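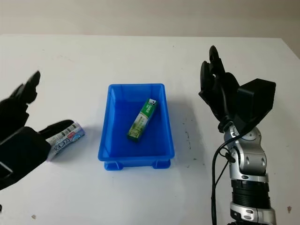

How do you keep a bathroom cupboard tidy when the shelves are deep and the boxes are small?

Put the small boxes in open bins, one kind of thing to a bin, and leave plenty of room in each one.

I came around to this slowly. Our bathroom has one cupboard, 62 centimetres deep, and whoever built it must have been thinking of bath towels and nothing else. For years I stood everything on the bare shelf. Toothpaste went in front, then soap, then bandages, and behind that a dark zone where the things we'd bought twice went to live. When I emptied it in November I found sunscreen that had separated into oil and paste, and a hot water bottle I thought I'd left at my sister's.

My neighbour Guðlaug Fogh had done her own cupboard the month before and lent me her method, which she calls the drawer method even though there are no drawers in it. You use a bin as a drawer. It goes in lengthwise, short end facing you, and when you want something from the back you pull the whole bin out and put it on a table.

I looked at a few kinds of bin before settling. Wicker looks nice but sheds, and it can't be rinsed when something leaks. Fabric cubes sag. Suruvwood makes a handsome slatted box, but small things slip through the slats and the price was silly for a shelf behind a closed door. I ended up with plain plastic ones in a bright colour. I was going to get clear, then noticed that every clear bin in the house was already scratched cloudy. A strong colour also makes it easier to see the one small box lying at the bottom.

A few things worth checking before you buy:

- Measure the shelf with the door hinges in mind. Mine lost 2 centimetres on the hinge side.
- A thick rim is easier to grab than a thin one, especially with damp hands.
- Walls that taper in mean the floor of the bin is smaller than the top. Measure the floor if you plan to line it.
- Little feet are good on a bathroom shelf. Air gets under and the base doesn't stick.

The sorting took longer than the shopping. I cleared a white table, wiped it down and worked one bin at a time. Anything still in its carton stayed in its carton. I know some people decant everything or throw the packaging away to save space, but cartons stack, and they keep the expiry date with the tube. Loose tubes roll under each other and end up at the bottom.

Dental things have their own bin now. So do first aid and hair. The fourth is for whatever guests forget to bring, and it gets used more than I expected. Labels are masking tape on the short end, written in marker. I had a label maker from Mikkelsen, but the tape it takes has gone up in price again and masking tape peels off cleanly when I change my mind.

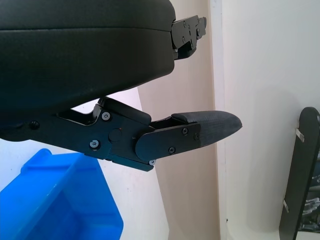 *A blue bin, sorting day.*

I also keep a rule about how full a bin can get. If I have to lift one box to see another, it's too full. That sounds wasteful of space, and I suppose it is, but the old cupboard was used to 100 per cent of its capacity and I couldn't find the dental floss.

Kolbrún Juhl wrote to me after my last post to ask whether this works with kids in the house. Mostly. Ours can pull out the dental bin and put it back, and the first aid bin sits on a higher shelf, along with the razors. Medicines aren't in this cupboard at all. They're in a locked tin in the hall closet, where it's cooler and drier than the bathroom.

For cleaning, I take the bins out once a season, wash them in the tub with dish soap, and dry them upside down on a towel. Toothpaste that has dried onto plastic comes off after a soak in warm water. Don't scrub it with anything rough or you'll leave grooves that hold grime. The shelf gets a wipe with vinegar and water while it's empty.

The kitchen is next, specifically the cupboard under the sink, where there's a drainpipe in the way of any bin longer than my forearm. I've got a shallower pair set aside to try on the left of the pipe. The right side will probably stay as it is until the plumber has been.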